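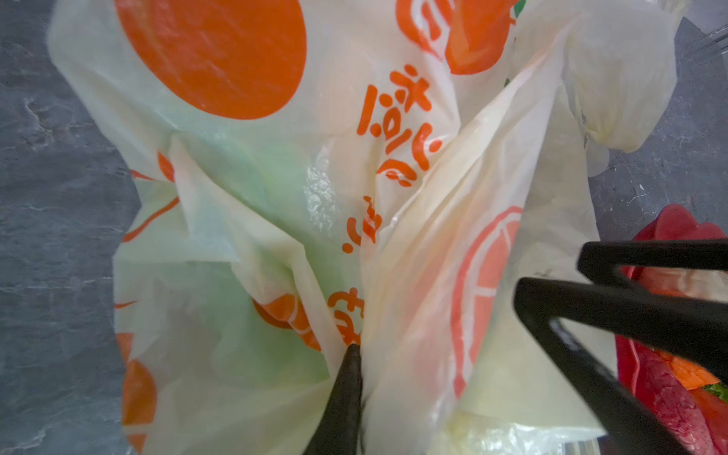
Home | Topics | Work and Shop Floor | Ask | Sign in

Print this page | E-mail to a friend

Two-arm packing cell coming to our grocery packing room. What changes for the crew?

Rochelle Ormsby
Posted Oct 20, 2026

I lead the afternoon shift at a grocery packing room in Wetbridge. There are 40 of us across both shifts, and in May we're getting a cell with two robot arms that will move produce between plastic carrier bags and dishes. I'm excited, I've wanted to see one of these up close for years! But my crew has started asking me things I can't answer. Do people end up standing and watching it all day? Does somebody have to learn programming? And is it true that bags are the hard part? I would have guessed the fruit. I'd love to hear from anyone who works next to one, good or bad. Our manager has been pretty open with us but he hasn't worked with one either.

Siu-ming Tse

Bags are the hard part, yes. We've had ours at Rakena for a while and I still get a kick out of watching it, so take this as coming from a fan.

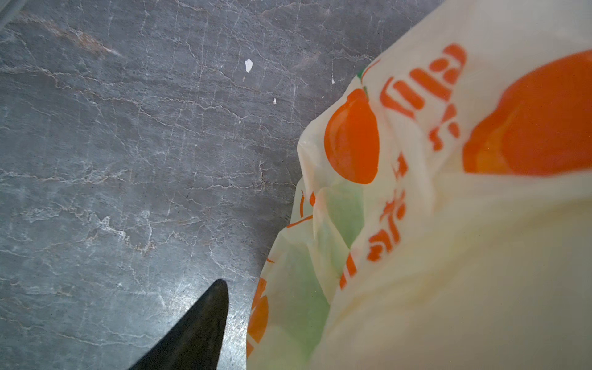
My own job changed more than I expected. I used to pack, and now I spend a good piece of the shift setting up the cell, checking what it does and writing down where it gets stuck. Thin bags are most of what I write down. They crumple a new way every time you put one on the table, and any light catches on the creases. When one of the fingers comes in right alongside the edge of a bag like that, with the plastic all pleated up and the orange fruit printed across the folds, you start to see how much your own hands were doing without asking you. I could open a bag while talking to someone and looking the other way. Try explaining to a new person how you do that, let alone a machine.

So no, we don't stand and watch all day. The first few weeks we did, a lot, and that was the tiring part (more tiring than packing, I thought, because your feet don't move). Ask for a stool. After that we went over to checking it between jobs. I did not learn programming. I learned the stop button, the start-up list, and how to write a note that the technician can use. "It missed" is no good to him. "It got hold of two layers of plastic near the handle" is a good note.

What I liked best was that they asked us how we pack. Bayu Lau from our shift stood with the technician for a whole afternoon showing him which side of a bag he goes for first, and they changed things after that. Push for that in May if you can. The people who know bags are the people who pack them.

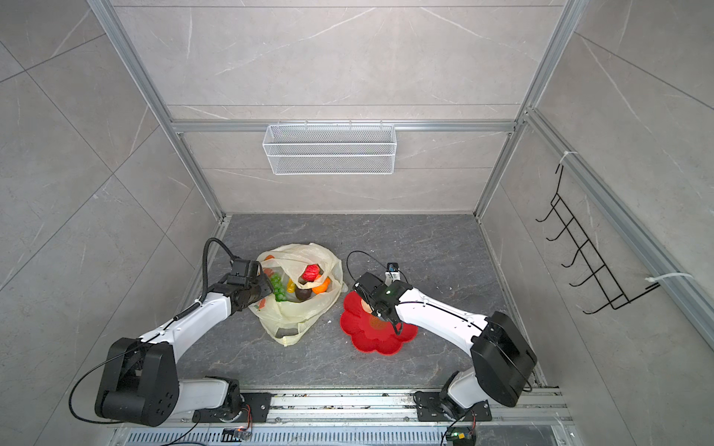
And make sure those hours get written down as work. Ours were put under "other" at first, so on paper it looked like the shift had slowed down when really half of us were teaching. It took a couple of meetings to get a proper line for it on the time sheet. Worth doing before the arms are bolted down, while everybody is still in a good mood.

Was this helpful? 28 people said yes

Hsin-yi Chiang

Siu-ming covered the bags. I do training at Fillus, so here's the list I give to shift leads. Use what fits.

1. Start with practice pieces, a few shapes and colors, one bag and one dish. A dish with a scalloped rim is a fun one, and putting two soft-looking lumps side by side in it is a better test than you'd think. The fingers have to get down beside one piece with the other right up against it. Let the crew guess beforehand which piece will give trouble. They get very into it.

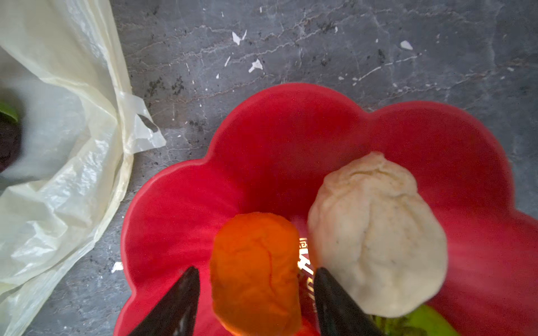 2. Put wiping the surface on the start-up list, with a name next to it. White flecks and crumbs show up plainly on a dark gray top and they collect faster than you'd expect. It's a small job, and small jobs are the ones that fall between two shifts.

3. Rotate. Two hours at the cell, then back to the line. Our people asked for this themselves and it means everyone can run it, so a sick day isn't a crisis.

4. Keep a paper log next to the cell even if there's a screen. Ours reached 902 entries and I have read every one — it's the best training book we own.

5. Ask early what happens to the hours it saves. We got ours put into order checking, which people had wanted for ages. I can't promise your place will do the same, so get it said out loud in a meeting.

Have fun with it, Rochelle! The first week is great.

Was this helpful? 40 people said yes

Aivar Priedītis

depends on the model. we had one at Grurport and it was fine, bit slow. get the stool

Comments (2) | Share (28) | Print this page | E-mail to a friend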